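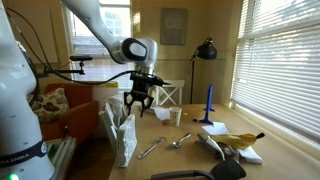 Should people still report a shed break-in when they expect nothing to come of it?

They should, every time, and the police should make it a good deal easier than it is now.

Last August my own shed in Plallon was broken into. The hasp was levered off and a strimmer, a drill and two bikes were taken. I rang the non-emergency number at ten in the morning and waited 40 minutes before anyone picked up. The call handler was polite. She took the details, gave me a crime number and told me an officer was unlikely to attend. Two days later I had a letter saying the case had been closed.

When I mentioned this to people on our street, I found that three other sheds had been done in the same fortnight. One owner had reported it. The other two said they couldn't see the point, as the stuff was old and the excess on their insurance was more than it was worth. I understand that. I nearly didn't ring either, and after half an hour of hold music I was close to giving up.

The trouble is that patrols go where the figures say they are needed. Our end of town had two reports on the books when it should have had four. At the residents' meeting in Latine that autumn, we were told that theft from outbuildings was low across the area and that officers were being kept on the town centre. I don't think we were being misled. That was what the records showed, and the records were wrong because people like my neighbours had stopped adding to them.

It is easy to put all of this on the public, and I have heard it done. You can't complain about a lack of policing, the argument goes, if you don't report crime. There is something in that, but people learn from what happens to them. If you report a theft and get a letter, then report a second and get the same letter, you will probably keep the third to yourself. The force has taught you to.

The online form was meant to help. I tried it afterwards, out of curiosity, and went through 53 boxes before reaching the end. It asked for my ethnicity before it asked what had been stolen. It wanted a serial number for each item, and would not move on until I had typed something in. It also timed out while I was in the garage looking for the receipt for the drill. A younger person with a good phone might manage it in one go. My neighbour across the road, who is in her eighties, would not, and the nearest front counter she could walk into closed when the Clorkus station was sold.

The case for keeping things as they are is about money and time, and it deserves a fair hearing. An officer sent to look at a broken hasp is an officer who isn't at a domestic assault. Most shed thefts leave very little to go on – a boot mark, perhaps, or a bit of camera footage from down the road. Nobody sensible wants a detective on every missing strimmer, and I would be annoyed myself if a serious call went unanswered so that someone could come and admire my padlock.

What I would ask for is smaller than that. Someone should look at all the reports from one patch together before they are closed. Four sheds in a fortnight within a short walk of each other is a different matter from four sheds spread over a county, and it ought to be treated as one job. An officer could spend a single afternoon on the street, knock on doors and ask about cameras. Most doorbell footage is wiped after a few weeks, so that afternoon has to come early. 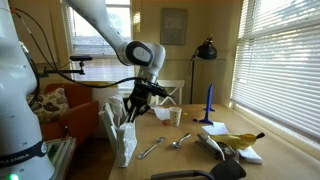 A Franka Emika robot arm, with its gripper above a crumpled white object.

I would also like the closing letter to be rewritten. Mine said there were 'no viable lines of enquiry', which reads as if somebody had looked for some. If nobody has visited, the letter should say so, and it should explain what the report will be used for. People can put up with a plain refusal. They are less patient with wording that pretends.

Then there is the question of what is lost. These offences are filed as low value, and mine probably was. But a gardener who works the big houses on Schwaiger Road had his trailer emptied the same month, and lost 3000 pounds' worth of tools and most of his spring bookings with them. He was given the same sort of letter. To the system, his livelihood and my old strimmer were much the same thing. A tick box asking whether the items are needed for work would at least pick those cases out.

In the meantime I have fitted a better hasp, with coach bolts that go right through the door, and written the serial numbers in a notebook kept in the house. I have also asked both neighbours to report their thefts, late as it is. One has. The other got as far as the box asking for serial numbers and says she will try again when her son is home.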